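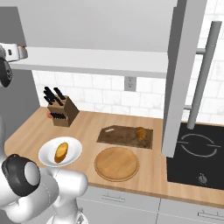 January, kitchen sim notebook - house rules for the bread tasks

Good session! Miłosz Dudek and I finally wrote down the scene rules we've been carrying in our heads since the Gremerow runs, and I'm really happy with how short the list came out. Counter layout for now: roll on the oval plate, croissant on the cutting board, round board left clear as the drop target, knife block back by the tiles.

Rules as agreed:

1. Log the seed before the first step. No seed, no result. We lost 47 episodes of Kowalchuk that way and I'm still sore about it.

2. The knife block is a keep-out zone, even in sim. Any contact with a handle fails the episode, even if the bread lands perfectly. Habits learned here go straight to the real arm.

3. Same for the cooktop. Nothing gets set down on the black glass, burner on or off.

4. Success means released, resting on the round board, and still for 5 seconds. Gripper still holding on = fail.

5. Change one thing per batch (lighting, textures or object poses) and write down which.

6. Failures stay in the set, tagged. Miłosz wants them for Bokedlow and he's right, they're the fun part to read.

Rule 4 is stricter than what Clorkley had, so old scores don't compare - rerun the baseline first. Full batch is 4,000 episodes, queued for tonight.

To do: friction on the croissant feels too high, check the mesh.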